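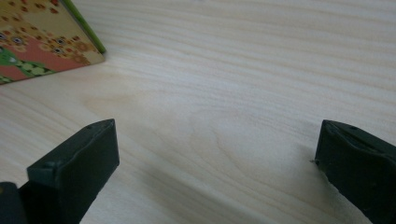
What should be done first when a pale wooden table has begun to look dull?

Clean it with a barely damp cloth, dry it along the grain, and look at it again in daylight before deciding on any oil, wax, or sanding. In our study most of the dullness on light wood was residue left by earlier cleaning products.

Print this page | E-mail this page

Home Programs Student Work Reports Contact

Care of Light Wood Work Surfaces in Shared Rooms
Student Project Report, Interior Materials Program, Paltdale College
Submitted in February by Maricel Ignacio and Mervin Grewal
Project supervisor: Diane Charbonneau

1. Purpose

The project was undertaken to compare two methods of routine care for light-colored wooden tabletops in rooms used by several classes. The college had received complaints that the tables in the Lorine Building looked gray and felt sticky by the middle of each term. The authors were asked to recommend one method that could be carried out by students at the end of a class period, without special equipment.

2. Background

Light wood shows its figure quietly. On a creamy surface the grain may appear only as faint beige or tan streaks, and a curved swirl where the lines bend together can be easy to miss from across a room. A thin film of soap or polish is enough to hide such markings. Users then tend to conclude that the surface is worn and ask for it to be refinished.

Refinishing was last carried out in the building before either author enrolled. The written record kept by the facilities office gives the product used on the corner tables but is silent on the rest. This gap limited what could be said about the existing finish, and no attempt was made to remove any of it.

3. Method

The study covered 6 tables in two adjoining rooms. Three were assigned to Method A and three to Method B. Tables were paired according to their distance from the windows, so that each method was tried on one table in strong daylight, one in moderate light, and one near the interior wall.

Method A consisted of a cotton cloth rinsed in plain water and wrung out until it no longer dripped, followed by a dry cloth moved along the grain. Method B was the existing practice, in which a spray cleaner was applied directly to the wood and wiped with a paper towel in whatever direction the user preferred.

Both methods were used once at the end of each morning session. After 2 weeks, Ximena Salinas, a second-year student who had not been told which tables received which treatment, examined each surface by hand and by eye. She rated smoothness, stickiness, and the visibility of the grain, with the three ratings combined into a score out of 100. Examinations took place at 10:30 a.m. with the ceiling lights off.

4. Results

The Method A tables received the higher score in every pair. The greatest difference was found near the windows, where the Method A table scored 70 and its partner was described in the notes as "cloudy, with wipe marks going across." The examiner reported that the Method B tables dragged slightly under the palm. She found no drag on the Method A tables except at one corner, where tape had been removed earlier in the term and some adhesive remained.

No raised grain was recorded under either method. The authors had expected a small amount with Method A on account of the water, and checked the end grain separately for this reason.

Ink marks were a weakness of Method A. Plain water did not lift them, and two such marks were still present when the study ended. Method B reduced one ink mark but left a dull patch in its place.

5. Discussion

The direction of wiping may have mattered as much as the choice of cleaner. The two factors were not separated in the design, and a further trial should do so. Rosaire Lemieux of the woodworking shop reviewed a draft of this report and noted that the drying step is the one most often skipped when a class runs late. Attendance at the tables was also uneven, with the window tables in heavier use throughout.

The results apply to sealed or finished tops only. Bare wood was not tested.

6. Recommendations

Method A should replace the spray cleaner for daily use in both rooms. Two cloths should be kept at each sink, one for damp use and one for dry, and laundered weekly without fabric softener. Ink and adhesive should be reported to the shop. Requests for refinishing should be accepted only after a table has been cleaned by Method A and inspected in daylight.

The facilities office should begin a card for each table showing the finish applied and the month of application.

7. Acknowledgments

The authors thank the morning classes for their patience. Cloths were supplied from the shop budget.

Back to Student Work Next report Print this page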